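원목 식탁 오일 마감 다시 하기

오일로 마감한 원목 식탁은 쓰다 보면 상판이 뿌옇게 마르고 컵 자국이 남습니다. 우레탄 도장과 달리 전체를 벗겨내지 않고 표면만 가볍게 정리한 다음 오일을 다시 먹이면 됩니다. 4인용 식탁 하나를 기준으로 손이 가는 시간은 두세 시간 정도이고, 나머지는 말리는 시간입니다. 이 글은 상판과 앞쪽 모서리만 작업하는 순서를 적은 것입니다. 다리까지 하려면 같은 순서를 한 번 더 반복하면 됩니다.

시작하기 전에 마감 종류 확인하기

상판에서 눈에 잘 띄지 않는 구석을 골라 물을 한 방울 떨어뜨리고 10분 동안 둡니다. 물이 스며들어 그 자리가 짙어지면 오일층이 얇아진 것이므로 이 글대로 진행하면 됩니다. 물방울이 그대로 서 있으면 두 가지 경우가 있습니다. 오일이나 왁스가 아직 충분하거나, 바니시나 우레탄 도막이 덮여 있는 경우입니다. 손톱으로 살짝 긁었을 때 얇은 막이 일어나면 도막입니다. 도막 위에는 오일이 먹지 않으므로 도막부터 제거해야 하고, 그 작업은 여기서 다루지 않습니다.

무늬목 식탁은 사포질할 수 있는 두께가 아주 얇습니다. 상판 윗면과 옆면의 결이 이어지는지 보면 대체로 구별할 수 있습니다. 결이 모서리에서 끊기고 옆면에 다른 무늬가 붙어 있다면 사포는 320방만 쓰고 힘을 주지 마십시오.

준비물

식탁용 하드왁스오일 250ml
사포 180방, 240방, 320방 각 두 장
코르크 또는 고무 샌딩 블록
보풀이 없는 면 헝겊 여러 장
흰색 나일론 패드
마스크, 니트릴 장갑
중성세제
바닥에 깔 비닐이나 골판지
뚜껑이 있는 금속 통과 물

오일은 Getis의 무광 제품을 썼습니다. Prustow에서 나온 제품도 써 보았는데 점도가 더 높아서 펴 바르는 데 시간이 걸렸고, 마른 뒤의 차이는 크지 않았습니다. 어느 쪽이든 식품 접촉면에 써도 되는지 라벨에서 확인하고, 건조 시간도 라벨에 적힌 것을 우선으로 합니다.

1단계. 닦기

중성세제를 미지근한 물에 묽게 풀어 헝겊에 묻힌 뒤 꼭 짜서 상판을 닦습니다. 기름때가 남은 채로 사포질을 하면 사포가 금방 막히고 때가 결 사이로 밀려 들어갑니다. 깨끗한 물로 적셔 짠 헝겊으로 한 번 더 닦고 하룻밤 말립니다. 드라이어나 난로로 급하게 말리면 판이 휘거나 갈라질 수 있습니다.

2단계. 사포질

반드시 결 방향으로만 밉니다. 결을 가로질러 생긴 흠집은 오일을 바르면 더 또렷하게 드러납니다. 컵 자국이나 얼룩이 있으면 180방으로 시작하고, 상태가 괜찮으면 240방부터 시작해도 됩니다. 얼룩이 있는 자리만 집중해서 갈면 그 부분이 움푹해지므로 주변까지 넓게 밀어 줍니다.

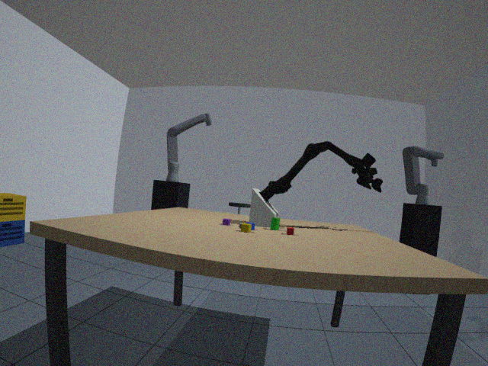

Narkcombe 목공노트 편집부 | 2018년 11월 8일 | 조회 1,873

앞쪽 모서리가 두꺼운 식탁은 윗면과 모서리 면을 따로 작업합니다. 모서리가 곡선이면 블록을 빼고 사포를 손가락에 감아 곡면을 따라 움직입니다. 상판과 모서리의 색이 다른 식탁이라면 모서리에 착색제가 들어갔을 가능성이 있으니 320방으로 두세 번만 쓸어 줍니다. 세게 갈면 원래 색이 벗겨집니다.

마지막에는 전체를 320방으로 고르게 정리합니다. 손바닥으로 쓸어 보아 걸리는 곳이 없으면 충분합니다. 더 고운 사포를 쓰면 표면이 너무 닫혀서 오일이 덜 스며듭니다. 가루는 진공청소기로 먼저 빨아들이고, 남은 것은 마른 헝겊으로 닦아냅니다.

3단계. 첫 번째 오일

창문을 열고 장갑을 낍니다. 통을 흔들지 말고 막대로 바닥까지 저어 줍니다. 헝겊에 오일을 조금 덜어 결 방향으로 얇게 펴 바릅니다. 한 번에 상판의 3분의 1 정도씩 나누어 바르면 경계가 남지 않습니다.

8분쯤 지난 뒤 표면에 남은 오일을 마른 헝겊으로 모두 닦아냅니다. 이 작업을 대충 하면 며칠이 지나도 끈적거립니다. 닦고 나서 낮은 각도로 빛을 비추어 번들거리는 자리가 있으면 다시 닦습니다. 유난히 빨리 마르는 자리는 오일이 더 필요한 곳이므로 조금 더 발랐다가 닦아냅니다.

4단계. 건조와 두 번째 오일

실내 온도 20도 안팎에서 17시간 말렸습니다. 습도가 높은 장마철에는 하루를 넘길 수 있습니다. 6월에 같은 작업을 했을 때는 이틀째에도 손자국이 났습니다.

표면이 마르면 나일론 패드로 힘을 주지 않고 한 번 문질러 일어난 결을 눕힙니다. 가루를 닦고 첫 번째보다 더 적은 양으로 오일을 바릅니다. 닦아내는 방법은 같습니다. 대부분의 식탁은 두 번이면 되고, 물푸레나무나 참나무처럼 결이 거친 나무는 한 번 더 바르기도 합니다.

오일 묻은 헝겊 처리

오일이 묻은 헝겊을 뭉쳐 두면 열이 쌓여 저절로 불이 붙을 수 있습니다. 쓰고 난 헝겊은 바로 물에 푹 적셔 금속 통에 넣고 뚜껑을 닫거나, 바깥에 한 장씩 펼쳐서 완전히 말린 뒤 버립니다. 비닐봉지에 모아 실내에 두지 마십시오.

사용과 관리

이틀이 지나면 가벼운 물건을 올려도 되지만 완전히 굳는 데는 일주일 이상 걸립니다. 그동안은 물걸레질을 피하고 뜨거운 그릇은 받침을 씁니다. 식탁보도 이 기간에는 덮지 않습니다.

평소에는 물기를 꼭 짠 헝겊으로 닦고 마른 헝겊으로 마무리합니다. 알코올이나 베이킹소다는 오일층을 상하게 합니다. 부분적으로 마른 곳이 보이면 그 자리만 320방으로 쓸고 오일을 소량 먹여도 됩니다.

관련 글: Qin 스툴 다리 흔들림 고치기 / 사포 번호 고르는 법 / 원목 도마 오일 먹이기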